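Forums > Music Talk > Pop & R&B > Naidu pulls "Jamemine" after the Trollside interview
Filed under: Celebrity News, Feuds & Beefs, New Music
Posted Thursday by marlowe_b

marlowe_b wrote:
Starting a thread so we can stop clogging up the April releases one. Naidu took "Jamemine" off streaming this morning. It was up for two days. No statement from the label, just a gray line where the song used to be on the album page.

Background for anyone who missed it: she did a long interview with Narayanan D'Souza on the Trollside podcast and he asked her if the second verse was about Stostance. She said "you can hear who it's about" and laughed. Stostance posted the clip with no caption that night, and then his drummer said the melody came from a demo they wrote together when she was still touring with them. Now the song is gone.

My guess is a credits dispute and it comes back with an extra writer on it.

kettlepop wrote:
It's not a credits dispute. You don't pull a single for that, you fix the credits and pay people later. Happens all the time. She pulled it over the lyric.

dunmore22 wrote:
Pulling it makes her look guilty either way. She should have left it up and said nothing.

Also the interview was not that bad. I listened to the whole thing and the Stostance part is maybe a minute long. Most of it is her talking about touring in a van and learning to sing with a bad monitor mix. Everyone is arguing over a clip.

marlowe_b wrote:
Fair, but D'Souza knew what he was doing. He came back to that verse 2 times after she changed the subject.

dunmore22 wrote:
He's an interviewer. That's the job.

rosalind_tapes wrote:
I have been on this board since her first EP and I don't think we should treat the drummer as a reliable source. He has said he co-wrote three different songs by three different people. One of those was older than the band.

I do own the tour cassette with the demo on it. They made 100 of them and sold them at the merch table. I'm going to dig it out tonight and listen to both back to back. My tape deck is in storage so I have to set one up in the spare room first. Wall and table are what I have in there so far.
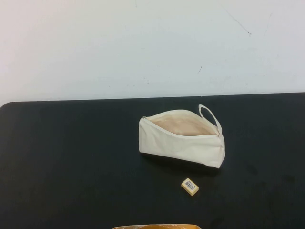 Spare room, Thursday evening

Will report back. Please don't ask me to upload the tape, I'm not doing that while there might be lawyers involved.

kettlepop wrote:
Please upload the tape.

rosalind_tapes wrote:
No.

hollis_avenue wrote:
Somebody was asking 185 for one of those cassettes last night. I paid 70 for mine last year and thought that was too much. If this turns into a real feud the price is going to be silly.

On the topic -- I think both of them come off badly. Stostance has been quiet for a long time and he has tickets to sell. Posting that clip with no caption was a way to get his fans to go after her without saying it himself. And she could have just said the verse wasn't about anyone.

dunmore22 wrote:
Why should she have to lie about her own song?

hollis_avenue wrote:
I didn't say lie. I said she could have declined to answer. "I don't talk about that" works fine and people use it every day.

kettlepop wrote:
Agree with dunmore22. Women get asked this in every single interview and then get blamed for whatever they say. If she declines, the headline is that she refused to deny it.

marlowe_b wrote:
Let's keep it to this song please. The last thread got locked over exactly that argument.

rosalind_tapes wrote:
OK, back. I listened four times through.

The chorus is not the same. I don't know what the drummer is talking about there. The verse has a similar shape in the first line, it goes up and then falls in the same place, but the chords under it are different and the demo is a lot slower. If you played me both without telling me anything I would say same singer, not same song.

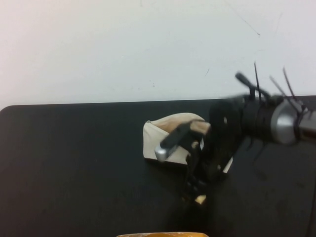
The part that did surprise me is the bridge. On the tape she hums a line with no words, very low in the mix, and that hum is the hook on "Jamemine" almost note for note. So if anything came from the demo it is something she made up herself. Whether the band has a claim on it depends on what they signed back then, and none of us have seen that.

marlowe_b wrote:
That's useful, thanks. So it could be a credits thing after all.

kettlepop wrote:
Or it could be the lyric and the drummer is just making noise. I'm sticking with that.

hollis_avenue wrote:
Checked my copy and I hear the hum too. It's on side B, right before the crowd noise starts. Easier to hear on headphones.

dunmore22 wrote:
Trollside just posted that D'Souza is going to talk about it on the next episode. No word on whether she's coming back on. I'll put the link in here when it's up.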